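Winley Reading Room — manuscript and first edition check
Collection: papers of the novelist Hae-won Ra
Checked by: Ji-hoon Yang, Wednesday, before opening
Result: pass, with 2 items to follow up

1. Reading tables
Clear and clean, no pens left out. The tables do not rock. Pencils restocked.
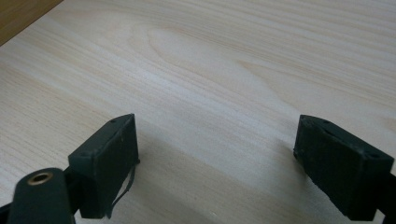

2. Manuscript boxes
All 8 boxes on the shelf and in order. The lid on box 5 has split at one corner. The drafts inside are fine, but the box should be replaced before it goes out to a reader again.
Action: Dae-han Jang to order a new box.

3. Page count
The typescript of "Gredow" was counted against the list. 1,579 leaves, same as last time. Chapter 4 had been put back behind chapter 5 — now corrected. 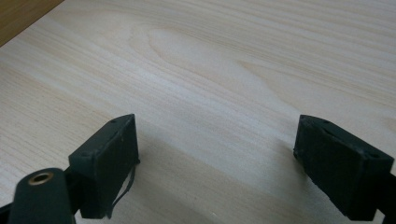

The handwritten notes for the same novel are still in their old folders. Two have rusty paper clips. I took the clips off and put in paper slips.

4. First editions
Spines and jackets checked. The signed copy of "Min" has a loose front hinge. It can still be shown on a book cradle but should not be opened flat.
Action: Ro-un Cheon to look at the hinge in November.

5. Letters
Sleeves sound, no tears. Letters to Jin-sol Ra remain closed to readers under the family's terms.

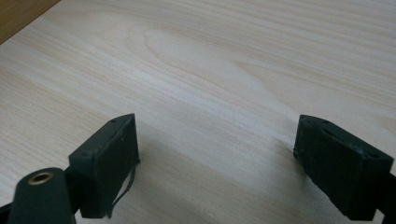

The request slips for this series were out of date order and have been refiled. One slip has no signature.

6. Room conditions
Blinds work. Fire door clear. Extinguisher tag in date. Humidity log filled in up to Wednesday morning.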